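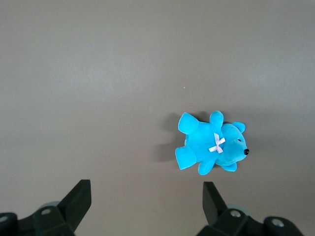
Dayana Usuga wrote to Skorkstead that the bow on hers has stayed in place through a full school year, and asked whether the blue would be offered again in November. It will remain in the catalog throughout the year.

Dornon Plush Bear, Turquoise
Item 517

The Dornon bear is a soft stuffed toy in bright turquoise, with a black nose and a pale pink bow at the neck. It is supplied to schools, clinics and waiting rooms – single orders are also accepted. Surface wash only. Cartons hold 100 bears.

The white item with rounded corners is listed separately under Tabletop Goods and is not included with the bear.
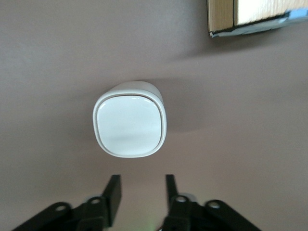
Ordering and Returns

Orders are shipped within five working days. Unused items may be returned within two weeks of delivery. Inquiries should be addressed to Walter Huamán, Customer Accounts.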